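Coelho Hall, Upper Workroom: Fixtures and Fittings

Gallery page, last revised December 25, 2023. Text by Dima Hourani, room survey by Zaid Mansour.

The upper workroom at Coelho Hall was refitted in November and is now let by the day. The entries below cover the parts of the room that tenants ask about most often: ceiling, lighting, shading, air movement, floor and cables. Item codes match the printed inventory held at the Adlow Street desk. Entries without a picture are listed for completeness and will be filled in as the survey proceeds.

Ceiling and lighting

White, ribbed, with curved panels. The ribs are part of the finish and carry no load. Nothing may be hung from them, including banners and cable ties. Lighting is split between a long fluorescent fixture and round recessed lights, on separate switches by the door. The fluorescent fixture is the one to use for bench work. Replacement tubes are kept at the desk under code 166.

Window side

Gray roller blinds, pedestal fan, white wall between and beside the openings. The blinds are the Uta pattern, ordered to size, and run on side chains. Raise them fully or lower them fully — a half-lowered blind tends to creep. The fan has a round base and should stay clear of the chains by at least 35 inches.
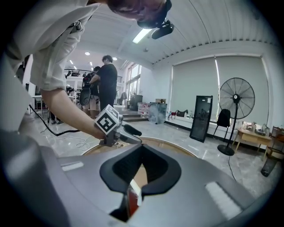 Coelho Hall, upper workroom, with the room in use. Fan and both blinds at right, mezzanine railing at the back, fluorescent fixture overhead. The large gray unit in the foreground has a padded U-shaped cutout and lit white panels.

Mezzanine

Black metal railing along the upper level. The level is used for equipment and is not open to tenants. Storage there is by arrangement with Zaid Mansour, and the floor limit is 2,000 pounds in total, evenly spread. Items left against the railing will be moved back from the edge.

Tables

White tops, supplied by Flaven. Each is rated for 80 pounds at the center. They may be moved anywhere in the room but should be lifted, as the feet mark the floor when dragged. Return them to the wall at the end of the let.

Floor and cables

The floor is swept before each let. Cables may be run across it during setup. Once the room is open to visitors, they must be taped flat or routed along the wall — cable covers are available at the desk. Coil and bag your own leads before leaving. Unlabeled leads go into the lost property bin.

Pending entries

Door hardware, switch panel, sink alcove. Corrections to any of the codes should be sent to Dima Hourani at the Adlow Street desk, with the item code in the subject line.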